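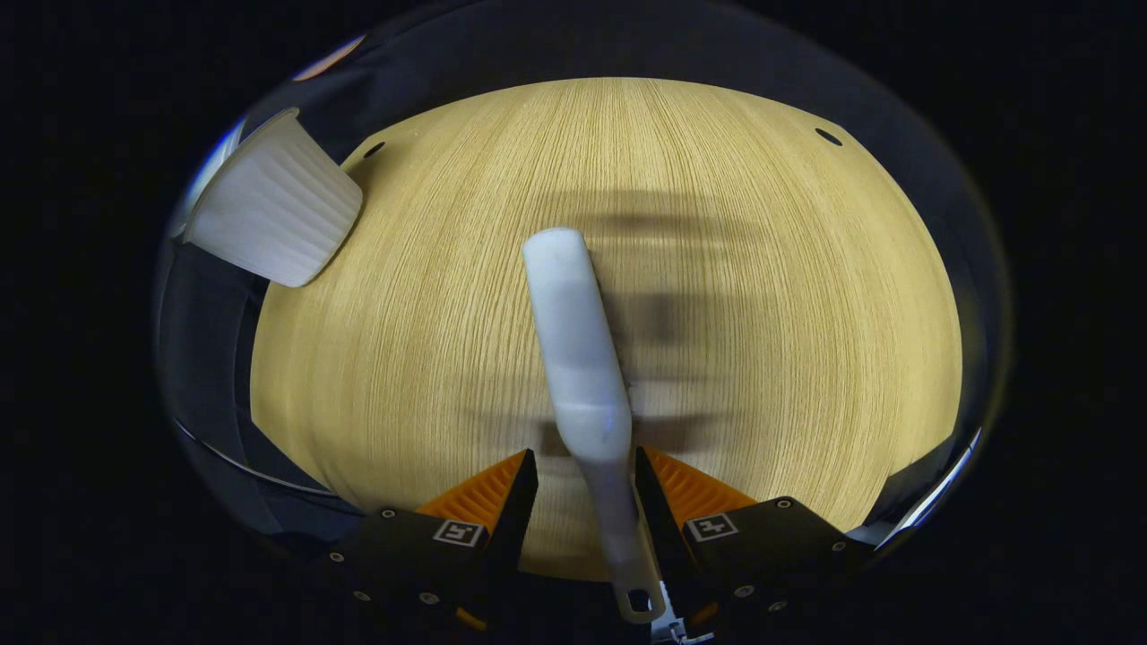

The Riston is a table for people who own cables and have made their peace with it. It comes as a plain rectangular top, four legs, and two holes. We get more mail about the holes than about any other part of any table we sell. They sit toward the far corners, so the middle stays free for whatever you are working on, and a long white plastic scraper or brush laid down on the slant has nothing but wood grain under it. The grain is fine and closely spaced and runs mainly one way. If you like a dramatic knot or a swirl that looks like a saint, Van Hecke makes one of those and will charge you accordingly.

The top

Pale, yellow-beige, with thin brown lines. The finish is matte. Coffee beads on it for long enough that you can finish your sentence before getting up, but not your meeting. Crumbs show. Dust mostly doesn't, until late afternoon, when it does.

Akihiko Yoshida drew the first Riston for his own workroom and wanted the holes in black so he would stop losing them. We offered a wood-colored liner for a while. We sold three and got two back.

The holes

Each is 60 mm across, which takes a standard plug and its cord. It will also take a pen, a teaspoon and most screws under the size of your thumb. A snap-in cover is available separately. Please measure any plug with a transformer attached before writing to us about it.

The holes are at the back. If you assemble the table the other way around they will be at the front, and the table will work just as well, though you will set your cup over one sooner or later.

Against a wall or a curtain

Most people push the Riston up to something. The back edge is straight and has no lip, so it goes flush against plaster, paneling or hanging fabric.
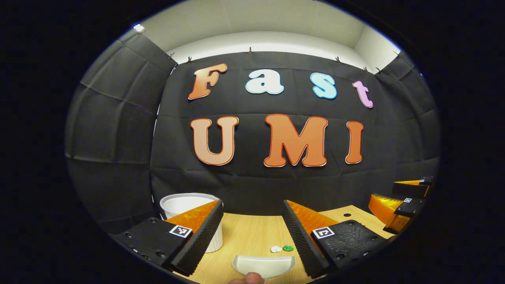

Fabric needs one bit of care: let it fall behind the table and leave the holes clear, or the first cord you pull through will bring the curtain with it. Gwawr Watkins in our showroom learned this in September with a customer watching. She recommends clips, and plenty of them.

Pale wood also throws back a fair amount of light. If your desk lamp is a bright one, aim it off to the side.

Legs and load

Steel legs, black or gray, with screw feet for floors that were level once. The Riston is rated to 50 kg spread over the top. It is not rated for standing on to change a bulb, and we know what you are going to do.

Cleaning

Damp cloth, then a dry one. For dried glue or tape residue, use a plastic scraper held flat and go along the grain. No metal blades. No oven cleaner (someone asked).

Delivery and spares

Flat box, two people to carry it, one to hold the door. Hole liners, feet and the small hex key can be ordered on their own from the Momavum spares page. The hex key is our best seller.

See also: Pesdale bench, same wood, no holes.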